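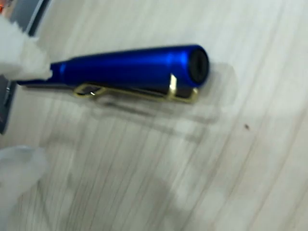

Home Blog Projects About Contact

Teaching an arm to pick up a pen, week three

10/26/21
Filed under: Robots, Workbench Stories

So I spent most of this month picking up pens without touching them, and my thumbs have opinions about it.

If you're new to the blog, I've been helping Nahom Moges with his tabletop arm project, which he calls Nakpan (I've asked about the name and gotten three different answers). My job is demonstrations. I sit at the bench with a controller in my lap, drive the arm through a task, hit save, reset everything and do it again. Later all of that goes into training and the arm tries it alone. The goal for this round was 300 good demos of picking up a pen and putting it in a cup. I'm at 64. Yes, I know.

I thought pens would be the easy one! We did sponges back in May and I got cocky. You can grab a sponge pretty much anywhere and it forgives you. A pen is skinny and slick and it rolls, and if the fingers come down even a little crooked it squirts out sideways and you're crawling under the bench with a flashlight. A pocket clip helps with the rolling, but then it's one more thing to catch a fingertip on, and I've caught it plenty.

The other trouble is that I can't feel anything. When you pick up a pen with your own hand you sort of know it's there before you've closed your fingers. With the controller I'm going by eye, and the wrist camera view smears whenever I move too fast. Pale table, pale fingers, everything goes to mush. I've started using darker or brighter pens just so I can keep track of where the barrel is, and my reset time has gotten a lot better.

Sunee Thammasiri came by to try it (she's done way more of this than I have, mostly folding towels) and watched me for maybe ten minutes before she took the controller away from me. Her complaint was that I hesitate. I come down, stop, wiggle, stop again, then grab. I thought I was being careful. She pointed out that the arm is going to learn the wiggling too, and then she played me one of the practice runs from our first batch, and there it was, hovering over the table doing my exact nervous little shimmy. I laughed so hard I had to sit down. It's a strange feeling, watching a machine have your bad habits.

So now the rule is one smooth approach, and if I miss, I miss. We keep some of the misses anyway, as long as I recover and finish the grab, so the arm sees what to do when things go wrong. The ones where I just flail get deleted. I deleted 30 the first afternoon, which hurt.

Things I've changed since then:

I switched the closing speed to the slow setting. It felt silly at first, but way fewer pens on the floor.

I go for the middle of the barrel most of the time and the skinny end once in a while, on purpose. If every demo is the same grab, the arm falls apart when somebody nudges the pen over an inch.

I turn the pen to a new angle every time. I was drifting into putting it down the same way without noticing, so now I give it a spin and leave it wherever it stops.

I take breaks! Demos past the first hour are sloppy, and you can see it in the playback.

Nahom wants to run a first training pass once I hit 100, just to see what we've got. My guess is it'll reach for the pen fine and then miss the cup, because my cup drops are still pretty ugly. I come in too low and clip the rim. If anybody has a trick for judging height through a wrist camera, please leave it in the comments, I'll try anything.

Next up after pens is supposed to be bottle caps. I'm not thinking about bottle caps yet.

Posted in Robots | Tagged: teleop, grippers, demos
Share this 17 shares 6 comments
Older post Newer post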